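The Letter Comes Back

Handwriting, again. In Plemley the stationery shop sold 1,287 pads last May - best month in 10 years. Lastlow has a pen club now, three nights a month. No phones, big table, bad coffee.

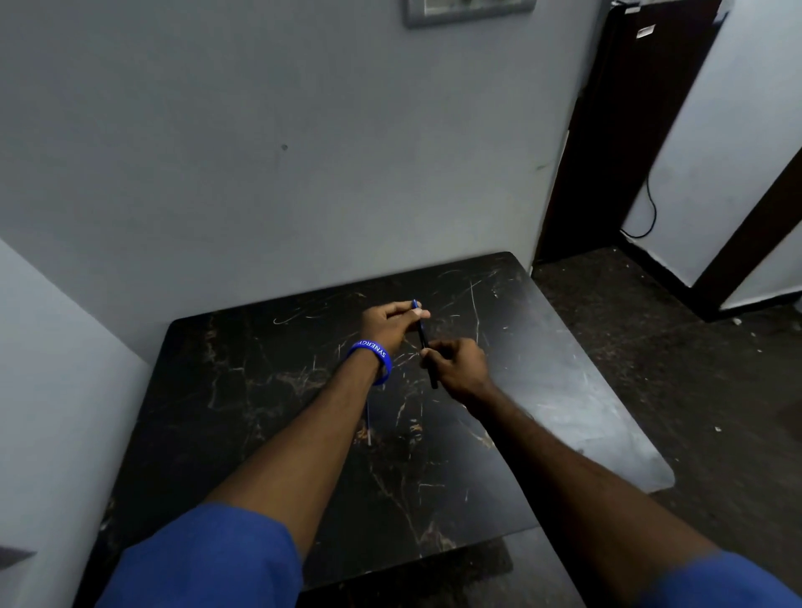
One member says her grandkids write back, which email never managed. Another, from Wunard, just likes the quiet. Fair enough.

Stamps are the sore spot. Prices up, boxes fewer, and teh last pickup keeps getting earlier. Still they write.

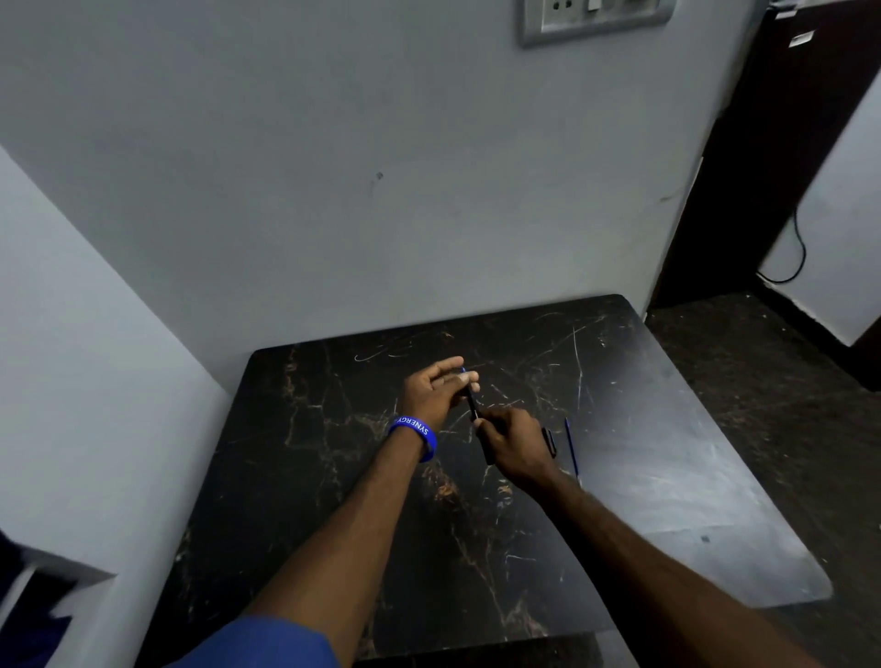 Blue cap, black barrel.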